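Members' Forum › Packing and Storage › Glass jars in cloth bags

Skanstead Stores
Posted May 21, 2025

Members are asked for their views on the packing of small glass jars. The Gromalis order comprises 112 jars with screw-on lids, and it has been proposed that canvas tote bags be used in place of divided cartons. The bags fold flat and may be returned. Comments are invited before the June order is placed.

A_Aryee
I would support the proposal, provided that the number in each bag is limited. The pastel lids make sorting by colour quite simple, even when the jars lie at all angles. 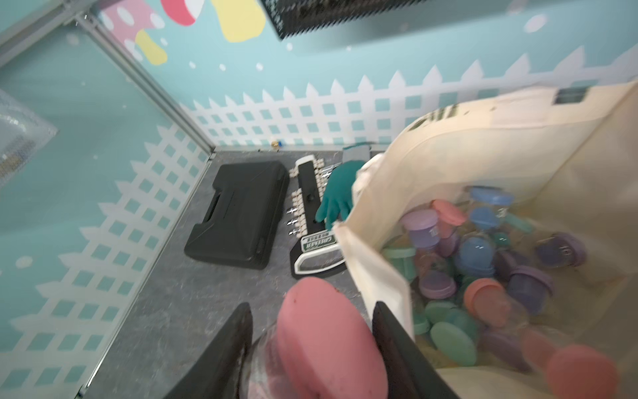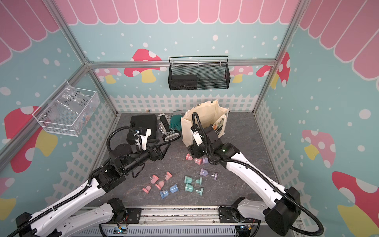
Reply 3

stores_amoah
I must respectfully disagree with the previous contributor. Glass resting against glass will chip, and canvas offers no protection at the sides. We used cartons for 366 orders and I see no case for change.

A_Aryee
The point about chipping is accepted. A sheet of tissue between layers would meet it – the bag need not be filled to the top.

linden_desk
May I ask whether the lids are to be tightened before packing? The guidance is silent on this.

Skanstead Stores
Lids should be fully closed beforehand. The question of tissue will be put to Augustina Aryee and stores_amoah jointly, and cartons remain in use until they have replied.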